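Updated 4/10/22

# How to Put Together a Bid to Host a Rugby Sevens Tournament

When our little club at Drirncombe first talked about hosting the regional sevens, I thought you wrote a nice letter, mentioned that you had a good clubhouse and a big parking lot, and waited for the phone to ring. Oh my. We sent in a page and a half, and the club that beat us sent in a binder! So if you're thinking of going for it next year, pull up a chair and let me walk you through how we do it now.

## 1. Read the call for bids twice

The first time, just read it. The second time, go through with a highlighter and mark every place it says "must." Ours asked for two full-size fields, changing rooms with separate space for the women's teams, and a named medical lead. We had all of those things, and we'd forgotten to mention the changing rooms entirely. Type each "must" as its own heading and write your answer underneath, even if the answer is one line long.

## 2. Walk your ground as if you'd never seen it

Start where a visiting team bus would turn in. Can it get around the corner by the equipment shed? Where do the players go first, and is there a sign? Carry a notebook and write down everything, the sticky gate included. I like to do this in December, when the fields look their worst and the drainage can't hide from you. (Wear boots. I ruined a perfectly good pair of sneakers.)

Then draw a map. It can be done by hand, as long as it shows the fields, the entrance, the first aid post, the restrooms and the way in for an ambulance.

## 3. Work out the schedule before the money

Sevens games are short, which fools people into thinking the day will be short too. Two halves of seven minutes, a couple of minutes between them, time for one lot to leave and the next lot to get on, and suddenly it's getting dark. We plan for 40 games over two fields, and we leave a gap at lunch so that a late start in the morning doesn't push back the finals.

Put the schedule into a plain table with the kickoff time, field and pool. Referees will want to see it, so send them a copy early and ask if they can live with it.

## 4. Build a budget you could defend to your mother

List what comes in and what goes out, side by side. Entry fees, food sales and sponsors go on the left. Referees' travel, medical cover, field paint, toilets, trophies and trash pickup go on the right. We ask $229 a team, and I keep a line at the bottom for surprises.

If a sponsor has promised something, get it in writing before you put their name in the bid. Jestico had told us yes over coffee, and we still asked for a letter. Gravix sent theirs the same afternoon, bless them.

## 5. Collect your support letters

Five is plenty. The town, the school that's lending you the second field, a local hotel, your medical lead and one club that has played at your ground before would make a lovely set. Give people a month and tell them what you'd like them to mention, or you'll get 5 letters that all say you're very friendly.

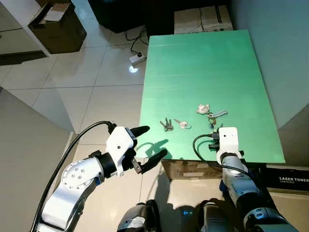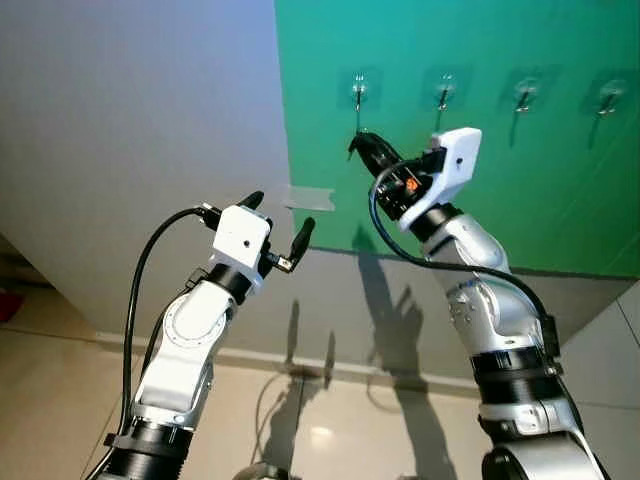 ## 6. Practice the presentation out loud

If you make the shortlist, you'll likely be asked to speak. Our panel met in Toledo and gave each club 8 minutes, with questions afterward. Zewditu Gidey spoke for us, and she practiced in the clubhouse kitchen with the oven timer going until she could finish with time to spare.

Talk about what you can do for the teams. It's tempting to say that your area is overdue, or that you came so close last time, and I do understand the feeling, but the panel has a score sheet in front of them and there's no box on it for that. Spend your time on the fields, the schedule and the medical plan, and bring a spare copy of the map.

## 7. Send it in early

Ask someone who doesn't play rugby to read the whole bid through first. Mine caught two different start times on facing pages! Fix what they find, save it as one file, send it well ahead of the deadline and ask for a reply to say it arrived. Then keep your calendar clear for that weekend, and hold off on ordering the trophies until you've heard.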